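The Marker Drawer, and Other Family Secrets

I grew up in a house with one good pen. It lived in a mug by the phone, it belonged to my mother, and if you carried it to another room you heard about it for a week. So maybe it makes sense that I now own more markers than any adult needs, and that when my editor asked for something on desk clutter I said yes before she'd finished the sentence.

My rule used to be simple: every marker goes in the drawer. The drawer is shallow and wide and sticks on the left side, and by last January it held (I finally dumped it on the rug and counted, because I had promised my sister I would) exactly 100 pens, pencils and markers. Thirty-some were dead! I'd been putting dead markers back in the drawer for years, like a person returning an empty milk carton to the fridge.

I called Leire Barroso, who runs a little stationery shop called Puvwood and has watched me buy the same black marker over and over. She laughed at me for a good long while. Then she told me to get rid of the drawer.

"You can't see into it, so you buy more," she said. "Put out what you use this week. The rest goes in a box on a shelf you have to reach for."

I argued. I like a clear desk, and I like shutting things away when company comes. But she sent me home with a tray and I agreed to try it for a month. 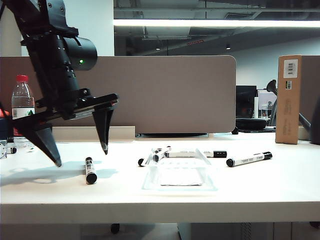 The tray is the part I want to talk about, since I've now tried four kinds. Wood looks lovely and shows every ink smudge. Metal rattles. The fabric one I bought from Zalero soaked up a leak and never recovered. Clear plastic is what I keep coming back to, and shallow beats deep every time. With low, sloped sides like these you can lay a couple of markers across the corner without fishing for them later, and a white desk doesn't disappear under a big dark box. Of course the tray doesn't do the work for you. Two markers crossed on the corner and three more out on the desk is a pretty fair portrait of my own afternoons, right down to the water bottle standing off at the far left.

Then there's the great storage debate: up, down or flat? Ruoxi Shen, a sign painter I met through Leire, keeps her double-ended markers flat and won't hear otherwise, so both tips get their share of ink. For the single-tip ones she goes cap down. I used to stand mine cap up in a mug because they looked cheerful that way, and then I'd wonder why they came out scratchy. I switched. I have no chart to show you, but I'm throwing out fewer.

She also has a test for the dying ones that I've stolen. Draw a line as long as your hand. If it fades before your fingertips, cap the marker, lay it flat overnight and try again in the morning. It gets 2 chances and then it goes. I keep a scrap pad by the lamp for this and it's become my favorite thing to read while I'm on hold.

The box on the shelf is doing fine, by the way. I've opened it twice, once for a silver marker and once for a birthday card emergency. My mother came to stay in the spring and went straight to the tray, picked out a black marker, wrote her grocery list and walked off to the kitchen with it. I haven't seen it since.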